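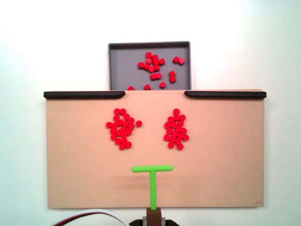

Evurby Live: your questions answered

What is Evurby Live?
A late-evening chat show recorded in front of an audience at the Mercado Theatre in Jedlow. Duarte Amaral presents it and Virgilio Padilla leads the house band.

How do I get tickets?
Apply through the ticket page. Tickets are free and each application covers up to 2 people. The studio seats 278, and we usually receive more than 4,000 applications for a series.

Does a ticket guarantee a seat?
No. We issue more tickets than there are seats, and entry is first come, first served. Doors open at 6.15pm and close 30 minutes later.

Will I know who the guests are?
Guests are normally confirmed the day before recording. They sometimes change, and we can't swap tickets if they do.

Can I meet Duarte or the guests?
There are no signings or photos after the show.

Is there an age limit?
You must be 16 or over. Please bring photo ID.

Can I use my phone?
Phones must be switched off during recording.

When is the next series?
Recording starts again in March. The Gosiritz special is already full, but you can join the waiting list.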